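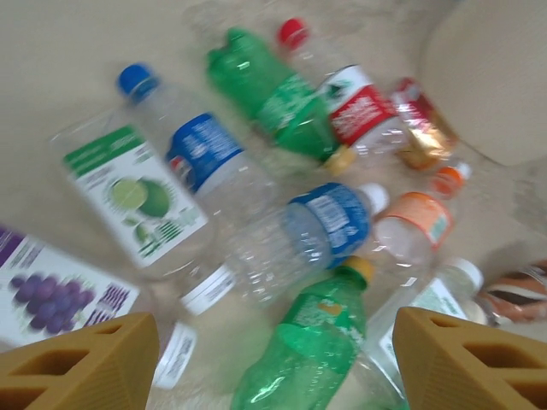 A plastic drink bottle is a light, narrow-necked container for water, soft drinks, juice or cold tea, sold full, emptied in a few minutes and then kept in a bag for the rest of the day. Most are made of polyethylene terephthalate, a name that is nearly always shortened to PET by people who have tried to say it. The bottle is among the commonest objects in kitchens, cars, offices and hedges.

Construction

The body begins as a preform, a thick little tube resembling a laboratory item, with the screw thread already moulded at one end. The preform is heated and blown out inside a mould until it has a waist, ribs, a grip or whatever else the marketing department has asked for. The neck keeps its original size throughout, so a small bottle and a large one from the same plant may well take the same cap.

Bottles for fizzy drinks must hold pressure and tend to be round, with a base of several feet. Bottles for still water have no such duty and have been getting thinner for years. Some can now be crushed by the act of opening them, with results familiar to anyone who has done so in a good shirt.

Colour

Clear plastic is the usual choice and the easiest to recycle, as it can be turned into almost anything, including more clear plastic. Green is traditional for lemon and lime drinks, though a number of makers have given it up. Blue is used for water that wishes to be thought of as coming from a mountain. Brown is rare outside beer, and beer drinkers have never warmed to it.

Caps

The cap is made of a different plastic from the bottle, usually polyethylene or polypropylene, and floats where PET sinks. Recycling plants depend on this. Cap colours follow loose customs: blue for still water, red for cola, yellow or green for citrus. The customs are not binding, and regional bottlers ignore them freely. Javen, a small soft drinks firm, sold both its still and its sparkling water under a red cap for six years and received, by its own count, 404 letters on the subject.

Tethered caps, which stay joined to the neck by a strip of plastic, became compulsory across the European Union in July for most drink containers of up to three litres. Their purpose is to reduce litter. Their effect on the nose of the drinker was left to the drinker.

Labels

Most labels are printed film wrapped round the body and held by a stripe of glue. Lemon and lime drinks generally show cut fruit, sliced across to reveal the segments, in a state of freshness that the ingredients list does not always support. Labels on water show mountains, or the colour blue. Collectors, who exist, prefer labels removed in one piece; Armindo Marinho's guide to soaking them off runs to eight pages and recommends patience on five.

Sorting and return

Empty bottles are collected by kerbside box, by public bin or by deposit machine. Deposit machines read the barcode and will usually refuse a bottle that has been crushed, a rule most users learn with a full sack and a queue behind them. Kerbside schemes often ask for the opposite, that bottles be squashed flat with the cap back on. The town of Pramville ran both systems side by side one November, and its sorting hall took in 3000 bottles in the wrong condition for either. Celina Czarnecka, who managed the hall, described the leaflet as "clear, if you had written it".

Sweet wrappers, crisp packets and other metallised film are frequent stowaways among empties. They are not accepted with bottles in most areas, however shiny.

See also: Bottle cap; Deposit return; Drawer full of lids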